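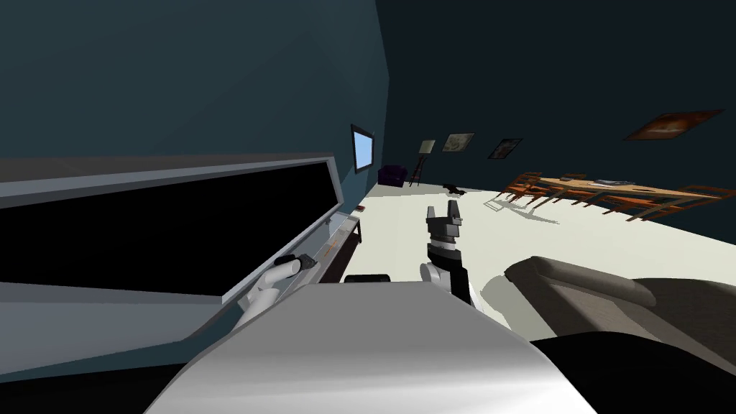

What is the Hiltavberg Hustings Box for?
It is for running a public meeting on a subject people already disagree about, and getting everyone a turn at the microphone before the hall has to be locked up.

The Hiltavberg Hustings Box
£66 including delivery

Free speech is a fine thing until the man in the third row has had twenty minutes of it. The Hustings Box was put together after a debate in Brarkorach on whether the council should open with prayers, which began at seven and was still going when the buses stopped. Opinions on the prayers remain divided. Opinions on the chairing were unanimous.

The box holds what a chair needs and leaves out what a chair thinks they need. You will not find a gavel. We did sell one for a while, and it turned moderate people into judges.

In the box
Speaker's timer, set to two minutes, with a light for the last stretch and a bell for the end. The bell can't be turned down. People asked, and we thought about it, and no.
Ballot box with a slot and a numbered seal.
2000 voting slips in pads, plain, marked For, Against and Neither. Neither is more popular than either side likes to admit.
6 question card packs, in different colours so that you can tell which part of the hall they came from.
Chair's handbook, spiral bound so it lies flat while you look for the page on points of order.

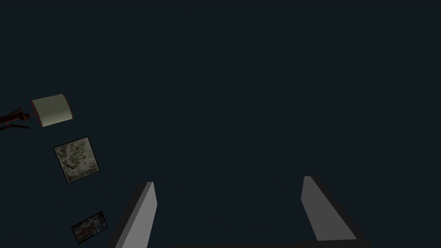

Wall lamp, pale shade with a thin reddish-brown rim.

The handbook
Most of the weight of the box, and most of the arguments about it, are in the handbook. It covers meetings on religion in public life, drink licences, school dinners, flags, processions and anything else where somebody will say the country is finished. There is a chapter on what to do when a speaker quotes a news story nobody else has read, and a shorter one on what to do when the story turns out to be four years old and from another country. The advice in both is to ask where it came from, wait, and write the answer on the board.

It takes no side. We have been told by letter that it is plainly the work of zealots, and by another letter that it is plainly the work of atheists, both posted in August and both from Grusville.

Darwish edition
Same box, with larger print and the handbook's section on heckling moved to the front – the Darwish Debating Society asked for it there, having tried the other order. Same price. Please say which you want when ordering, as the outside is identical and we have been caught out.
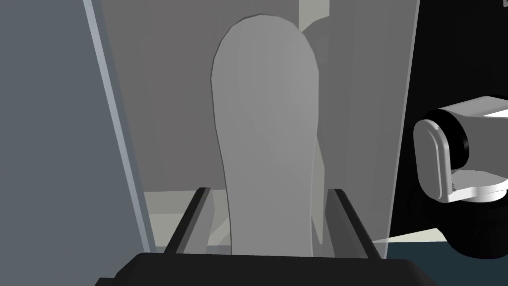
One buyer in Grusville wrote that the timer was the first thing both sides of their Sunday trading row had ever agreed to hate, and that the vote was over by nine o'clock. The same buyer thought the pencils were a bit short. We don't supply pencils, so we can't say whose they were.

Delivery and returns
Boxes go out from Hiltavberg within the week. Unopened boxes can come back for a full refund. Opened boxes can come back too, provided the seals haven't been used and the bell hasn't been stuffed with a sock – we do check.

Refills
Slips, question cards and seals are sold separately. Replacement bells are available to anyone, including people who say theirs was taken home by a speaker.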